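Relten Bedroom Tidying Set

README, release 3

Contents of this file: scope, rooms, garments, task definitions, folder layout, annotation rules, known gaps, terms of use.

Scope

The Relten set covers the handling of clothes and bedding on and next to a bed. It was put together for work on household tidying: picking up a garment, spreading it, folding it, placing it in a stack. Kitchens, bathrooms and laundry machines are out of scope and are covered by the separate Mino set, which uses the same folder layout but a different label list.

The release holds 700 episodes. Each episode starts with at least one garment on the mattress and ends when the garment has been placed or when the attempt is abandoned. Abandoned attempts are kept and labeled as such.

Rooms

Rooms were used as they were. Beds were not stripped or made up to a common standard, and stored goods were not moved out. Fitted sheets vary in color and in how tightly they sit. Wrinkles in the sheet are part of the data and should not be treated as noise, as they affect where the edge of a thin garment can be found.

Each room has a short text file, room.txt, with the mattress width, the sheet color, the headboard type and a list of large objects within reach of the bed. Large objects include boxes, chairs, fans and rails. Items on tables and shelves are not listed one by one.
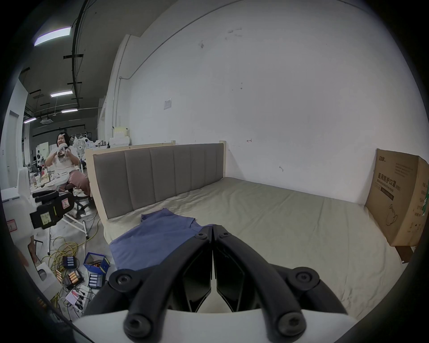 Mattress width was measured at the foot end with the sheet on. Where a large object stands on or against the mattress, the free area is smaller than the measured width suggests. The field free_area in room.txt gives a corrected value for these rooms. It was added in release 3 and is blank for rooms that have not been measured again.

Garments

Garments are grouped as tops, trousers, small items and bedding. Tops are the largest group. Each garment has an ID that stays the same across rooms, so the same shirt can be followed from one bed to another. Color names come from a fixed list and are kept coarse: blue, not navy or sky blue.

Task definitions

spread: garment lies in one layer, sleeves or legs clear of the body.
fold: garment has been folded at least once and stays folded after release.
stack: folded garment rests on another folded garment.
clear: no garment remains on the mattress.

An episode can carry more than one task label. The order of labels follows the order of the actions.

Folder layout

rooms/ one folder per room, with room.txt
episodes/ one folder per episode, with labels.txt
garments/ garments.csv, one line per ID
splits/ train.txt, val.txt, test.txt

The validation split has 50 episodes and the test split has 100. No room appears in more than one split. Garments do.

Annotation rules

Labels were written using the Tutari tool and checked by a second annotator. Where the two disagreed on whether a garment was folded, the stricter reading was kept. A sleeve left hanging out counts as unfolded. Printed text on boxes and notices was not transcribed.

Known gaps

Bedding is thinly represented. Dark garments on dark sheets are rare. Some early episodes have no end time in labels.txt; scripts should accept an empty field. The garment list used before July had duplicate IDs, and files from that period should be replaced.

Terms of use

Research use only. People present in the rooms must not be identified. Cite as: Nechyporuk, Relten Bedroom Tidying Set, release 3. Corrections to labels should give the episode folder name and the line in labels.txt.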